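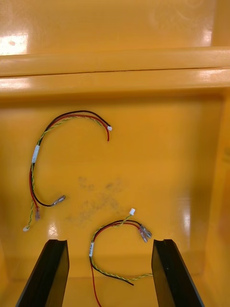 Words: Kaja Liepiņa
Filed under: Workshop floor, September

Noémi Bíró would like it known that she never wanted to buy a robot. She wanted to rent one, complain about it for a month and send it back.

"I had the email half written," she says. "I'd got as far as 'unfortunately'."

Bíró runs the assembly floor at Nelholm, which makes control boxes for commercial ovens, and which has for years employed people to stand at a bin, pull out a wire harness, shake it free of its friends and hand it to the next bench. The job has no proper title. On the rota it says "bin".

The machine now doing a share of "bin" is a picking kit from Tandum, a small firm that sells an arm, a gripper with two flat black fingers, a wrist camera and a monthly subscription. The brochure calls this last part peace of mind. Bíró calls it the other invoice.

Harnesses are a cruel thing to give a robot. A metal block stays the shape it was when you put it down. A harness, with its red and black wires and its twisted yellow and green pair, has a connector at one end, crimp terminals wherever they happen to have flopped, and a habit of curling up like a sulking cat. Drop the same one twice and you have two different problems.

"People come round and say, is that all it does?" says Bíró. "I invite them to write down how they'd do it themselves. They get to 'pick up the' and stop."

Uldis Navickas, who sold her the kit and has come along today in a very clean jacket, is more relaxed about all this than I expected. I ask him why the bin is yellow. He says the customer chose it. Bíró says the bins were on offer.

The shine is a sore point. Glossy plastic under ceiling lights gives you bright patches, and bright patches are where a small white connector goes to hide. Tandum's manual recommends a matt grey liner, sold separately. Bíró has not bought the liner.

"I asked what it was made of," she says. "It's a mat."

"It's a very good mat," says Navickas.

What she did do was follow the manual's advice on feeding. The kit wants harnesses spread thinly, a couple at a time, and Bíró's team had been tipping in a whole tray. In the first week the arm lifted a lump the size of a cabbage and presented it, with some ceremony, to Jaanus Siliņa on the next bench.

"I said thank you," says Siliņa. "It seemed only polite."

Since then they have kept score. Over the trial the arm attempted 2,515 picks, and 117 of those needed a person to step in. Navickas would like me to mention that most came in the first week. Bíró would like me to mention that he asked for that. The commonest fault is a grab on a single wire with the rest trailing behind, so the harness turns up at the bench upside down. Next is the tangle, in which two harnesses arrive having agreed to travel together. There were 13 cases where the arm closed its fingers on nothing at all and carried it over with great care.

The software lets you mark a good place to grip. Nelholm settled on the white tape label that holds each bundle together, on the grounds that it is pale and easy to find, and that squeezing it does no harm to a terminal. Before that the system had been left to choose for itself and had developed a fondness for the twisted pair. Siliņa still checks every crimp by eye and means to go on doing so.

And speed? Navickas starts a sentence with the word "throughput" and Bíró finishes it with the word "slower". A person on a good morning beats the arm easily. The same person after lunch is a closer race. The kit's advantage is that it doesn't mind, and the two people who used to take turns at the bin now spend that time on testing, where there has been a backlog for as long as anyone can remember.

She also looked at a rival from Berkau, which was quicker and came with a cage the size of a garden shed. "We'd have had to move the kettle," she says, in the voice of someone describing a structural wall.

Her complaints about Tandum are specific. The alert sound is a cheerful little tune that cannot be changed, only turned down. The help line is good until four o'clock, when it becomes a form. Updates arrive without warning, and after one of them the arm began pausing over the bin before each pick. Navickas explains that it was taking a second look. Bíró says she knows what dithering looks like, she has managed people.

Would she recommend it? She considers this for long enough that Navickas starts studying the ceiling.

"For harnesses, if you've got the patience to set it up, yes. If you want to tip in a tray and walk off, no. And ask about the price of the mat first."

The half-written email is still in her drafts folder. The subscription comes up for renewal in the spring, and she sees no sense in starting again from scratch.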